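Tuesday, second half of the day

Offline pack for the phrasebook app finally builds!! Writing this down before I forget which flags mattered.

Started from the Traronley branch, the one with the trimmed vocabulary. Old pack loaded fine on the tablet but choked on my older phone, and I spent most of last week blaming the decompressor. Wrong. The pack index was being read twice, once by the downloader and once by the phrase screen, and the second read held everything up. Moved it to a shared cache and the phrase screen opens right away now. I kept closing and reopening it just to watch it.

Test set today was the usual 2000 sentence pairs, no changes, so the numbers can sit next to the last run. German to English first, then English to German. Left the Ondberg glossary switched off for both. With it on, food words improve but street directions go strange ("turn left" came out as a verb for folding, twice). Want to look at that properly and not patch it at the end of a long day.

Things that came out wrong in the first pass: 13 sentences, nearly all with a date or a price in them. The number formatter runs before the translator and the translator then treats the comma as the end of a clause. Swapped the order. 5 left after that, and those are real translation misses, long ones with two "which" clauses. I can live with it for this build.

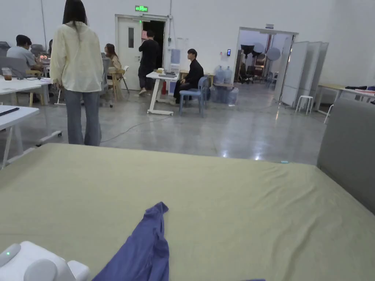
Photo: bed with a green sheet in a bright studio

Speech input. This is the part I'm excited about. The Kurnen recognizer hands over partial text while the person is still talking, and up to now we threw the partials away and waited for the final. Tried feeding them straight in. The translation flickers, sure, whole sentences rearrange themselves when the German verb shows up at last, but you can follow along and it feels like talking to a person. Put in a short hold so the last two words don't get translated until the next one arrives. Much calmer. Set the hold in the config, not in code, so anybody can play with it (look for partial_hold, I left a comment).

Still ugly: names. It translates surnames if they happen to be words. Hauser, our demo hotel, turned into "houses" in the spoken test and stayed right in the typed one. So the capital letter gets lost somewhere between recognizer and translator. My bet is the cleanup step that lowercases everything. Have not checked.

Screen text next. Ran 50 saved screenshots through the text reader, mostly menus and settings pages. Light text on dark is fine now. Buttons with an icon in front still pick up a stray letter, usually an l or an o. Tried cropping tighter, made it worse, put it back.

Also bumped the font size in the conversation view. Both halves of the screen fit with the larger text as long as the keyboard is hidden. With the keyboard up the top half scrolls under the language picker. Filed it.

To do:
- find the lowercasing, Hauser again as the check
- Ondberg glossary, directions only, on and off
- rerun speech with background noise
- ask whether the pack can skip the audio files on first download, would save people a long wait
- rename the build folder, "new_new" is my fault

Battery after the whole speech session was better than I expected, but I had the brightness way down, so that doesn't count yet. Charging both devices overnight and doing it again in the morning with brightness at default.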